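[Vandlow-players] Re: Ilten campaign, save files after the last patch

Mar 6, 2018

Hello all,

Sorry for the slow answer, I was away from my desk and then spent most of an evening reading back through this thread with a cup of tea, which was a pleasure in itself. It's lovely to see so many of you still playing Vandlow after all this time, and arguing over it too!

Let me quote the part I want to answer, so the newer folks can follow along:

> I loaded my old Ilten save after patching and the harbor gate is
> shut again, even though I opened it way back in November. The
> ferryman repeats his first speech and won't take the coin. Is the
> save ruined? I have 12 hours in this one and would hate to start
> over. Also, does anybody still use the Maurya map pack, or has
> everyone moved on?

First of all, your save is almost certainly fine. I had the very same thing happen and nearly threw the whole campaign away before I found out what was going on. The patch changed how the game remembers gates, and any save made in a town (as opposed to out on the road) comes back with its gates closed. Your coin is still in your pack, it just gets listed under letters now, which is a silly place for a coin if you ask me.
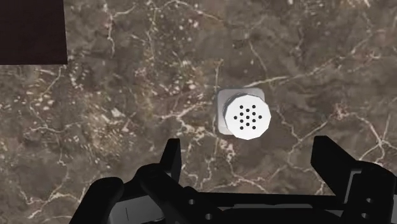
GETTING THE GATE OPEN AGAIN

1. Make a copy of your save folder before you touch anything. I keep mine on a memory stick in the kitchen drawer, but anywhere will do.

2. Load the save and walk out of Ilten by the north road. You need to go far enough for the music to change, which is a bit past the mill.

3. Rest at the camp there for one night. Don't fast travel back! Walk. I know it's a slog with a full pack.

4. Talk to the ferryman before you talk to anybody else in the harbor. If he says line 2394 (you can see the line number if you have captions set to "full") then all is well and the gate will open when you turn around.

If he gives you the first speech again, go back out and rest once more. It took me 4 tries, and I believe one of them failed only because I stopped to buy rope from the chandler on my way through. I do like that chandler. She was the first person in the game I ever bought anything from, and she still overcharges me for lamp oil. 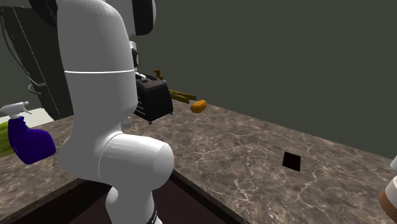

The other thing I'd watch for is your companions. If you have the old archer with you, leave her at the camp and come back for her afterward. Her quest is tied to the same gate, and when the two of them wake up together the game sometimes decides you've finished hers already and pays you nothing. It isn't much gold, but you lose the scene on the pier, and that's one of the best bits of writing in the whole thing. I won't spoil it for those who haven't got there.

As for Maurya, yes, I still use it and I'm very fond of it. It does run fine with the new patch as long as you load it after the Vanberg fixes and not before. Get them the wrong way around and the rivers go missing, and then you have boats sitting in fields, which made me laugh but does make the second chapter rather hard to finish. The southern marsh is still slow on my old machine — some 5 seconds every time I cross the causeway — but I've gotten used to it and mostly look out the window.

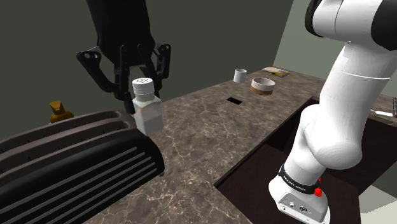 Shaker bottle on the marble counter, with the toaster in front.

Somebody also asked off-list if the hard setting is worth it for a second run. I'd say wait until you've done the Ilten chapters once on normal. The fights aren't so bad, but food gets scarce in the winter part and you'll want to know where the smokehouse is. My own hard run has been stuck at the monastery for weeks and I keep wandering off to fish instead.

Do write back and let us know if the ferryman comes around. And if anyone has a clean save from just before the harbor, made out on the road, I'd be glad of a copy for the shared folder.

Warm wishes from a chilly back room, and happy travels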